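Brophy toy library sets up brick sorting table

The Brophy toy library has put a wooden table near its front desk for families to sort building bricks and other small pieces before they go back on the shelves. The table opened for use in October and is free to anyone with a borrowing card.

The library lends 617 toys and sets from its rooms in the Plamance building. Loose pieces have been a problem for years, with sets coming back mixed together or short of a part. Until now they were dropped into one large bin and sorted after closing.
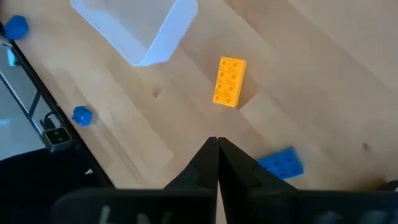 Under the new system, pieces are sorted by color first and by shape second. Each color goes into its own shallow plastic container – blue pieces in one, yellow in another – and full containers are moved to the back room, where they are matched against the set lists. Anything that fits no set is kept for the free play corner.

Sorting sessions run until 4 in the afternoon, and children can join in as long as an adult stays with them. The library says a tray of mixed pieces takes around 11 minutes to clear. 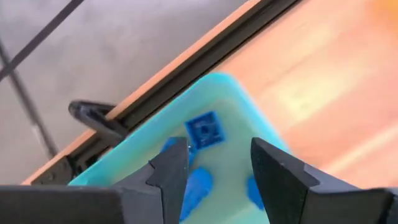

Blue pieces in a container with a turquoise rim at the sorting table.

The containers were paid for with a small grant from Ikau, a local housing group. Brundosico, the hardware store two doors down, gave the table.

Families who find stray bricks at home can bring them in at any time, even if they no longer have the set. Pieces should be clean and dry. A second table for puzzles is planned for next spring if there is enough interest.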